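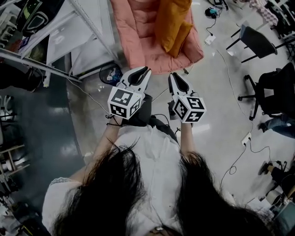 Figure 1. Hand-held grippers with marker cubes, one in each hand, held out in front.

Unit 3: Demonstration Work and the People Who Do It
Work and Automation, course handout
Instructor: Birgit Frerichs

Read this before the seminar. The case is Windside, a company that refurbishes and repacks household goods returned by retailers. Bring your notes on the Unit 2 reading, especially the part on task analysis. We will use it again.

1. Background to the case

Windside runs a returns hall with 162 employees across two shifts. Goods come in by truck, get sorted, checked, cleaned if needed, folded or repacked, and sent out again. Most of the work is done by hand. The items vary too much for fixed machinery, and earlier attempts at automation in the hall stopped at the conveyor belts and the label printers.

Two years ago the company signed a contract with Prirar, which supplies robot arms and the software that controls them. The arms were meant for three tasks: moving soft goods from bin to table, placing small items in cartons, and closing carton flaps. Prirar does not write a separate program for each item. Its software is trained on recordings of people doing the task with hand-held grippers of the kind in Figure 1. The person holds a gripper in each hand and does the job using only the gripper fingers. The printed square patterns on the cubes allow a camera to work out where each gripper is and how it is turned.

That created a job that did not exist at Windside before. On paper it is called "demonstration operator." On the floor people say "gripper work" or just "recording."

2. Who does the recording

Windside first planned to hire temporary staff through an agency. Sieglinde Hinrichs, the shift manager, argued against this. Her position was that agency staff would have to learn the packing work before they could show it to anyone, and that the regular packers already knew it. Management agreed to a trial with 12 packers, all of whom applied from inside the company. They kept their old pay grade during the trial.

A recording shift looks like this:

The operator signs in and is given a task sheet with the item type, the start position and the end position.
Each attempt begins with both grippers held out in front at the start position.
The operator does the task once, returns to the start position, and waits for the tone.
Attempts with a drop or a long pause are marked by the operator and kept in a separate folder.
After 50 minutes there is a 10-minute break away from the recording area.

The target in the first contract was 1000 usable attempts per task. It says nothing about how many unusable ones that takes. Keep this in mind when you get to section 4.

3. What changed in the work

The following points come from interviews done for this course. Names are used with permission.

Pace. Packing at Windside is measured in cartons per hour. Recording is measured in attempts per shift, but operators are told to move at an even speed, and for most of them this meant slowing down. Cirilo Medrano had packed for nine years before he joined the trial. "I had to stop doing the things that made me fast," he said. "I flip a towel with my wrist. You can't do that with the grippers, and they don't want it anyway." He said it took him two weeks to stop reaching for things with his fingers.

Skill. Several operators said the grippers made them notice parts of the job they had never put into words, such as which edge of a bath mat to pick up first. Some of this was later written into the training sheet for new packers. None of the operators received credit for it on the sheet, and two of them raised this with the works council.

Physical strain. Packing is hard on the back and knees. Recording is easier on both, but the arms are held out in front of the body for long stretches, and the complaints moved to the shoulders and forearms. The break schedule above dates from after these complaints. In the first month there was one break in the middle of the shift, same as for packing.

Being watched. Packers at Windside were already counted. Recording is a different matter, as every movement of the hands is stored. The works agreement now says that recordings may not be used to rate individual employees and that names are removed before the files leave the building. Britta Görtz, who represents the packers on the works council, told us the first version of the agreement had neither point. She also said that operators still ask her about it almost every week, which suggests that the wording has not settled the question for them.

Contact with coworkers. A packing line is loud but social. The recording area is quiet and the operators face their own stations. Three of the original group asked to go back to packing, and when asked why, all three mentioned this first.

4. What changed for the others

It is easy to look only at the people holding the grippers. The rest of the hall was affected too.

Line staffing. While operators were recording, their places on the line were filled by overtime. Supervisors had not been told how long the trial would run and planned from week to week.

Maintenance. Reinhold Rothe and the maintenance crew took over battery charging, cable checks and the daily calibration of the gripper cameras. This was not in anyone's job description. Rothe estimated the extra work at around 3 hours a week and asked for it to be written down as a task. It was, eight months later.

Job security. The arms now do part of the carton closing on one line. No one was let go during the period of our study. Four jobs that came open through retirement on that line were not filled again. Management describes this as natural turnover. The works council describes it as job loss by another route. Both descriptions fit the same figures, and you should be able to explain how.

5. Terms for this unit

Demonstration: a recorded performance of a task by a person, used to train a machine.
Task allocation: the division of a job between people and machines. See Unit 2.
Tacit knowledge: knowledge a worker uses but does not normally state.
Residual work: what is left for people after part of a job has been automated. At Windside this includes clearing jams, handling odd-sized items and restarting an arm that has stopped.
Works agreement: a written agreement between employer and works council, binding on both.

6. Comparison case

Dronov, a furniture rental company, uses the same kind of recording but pays operators a bonus per usable attempt. Quantity went up fast. So did the share of attempts that had to be thrown out on review, and the review work fell to two office employees who had no bonus at all. We will spend the second half of the seminar on this. The short text on Dronov is in the reader, after the Stöcker chapter. You can skip the Stöcker chapter itself until Unit 5.

7. To prepare

Write one page on one of the following. Hand it in at the start of the seminar.

a) Should demonstration operators stay in the packers' pay grade? Use at least two of the points from section 3.

b) Draft one clause for a works agreement on the storage of recordings. State who may see them, for how long, and what happens to them when an employee leaves the company.

c) Pick a manual task from a job you have had. Describe which parts of it could be shown with two grippers and which could not, and say who in that workplace would end up with the residual work.

If you choose c), name the job but leave out the name of the employer.

Changes from last year's handout: the section on maintenance is new, and the break schedule in section 2 has been corrected. The old version gave it as 45 minutes of recording and 15 of rest, which was proposed but never put into use.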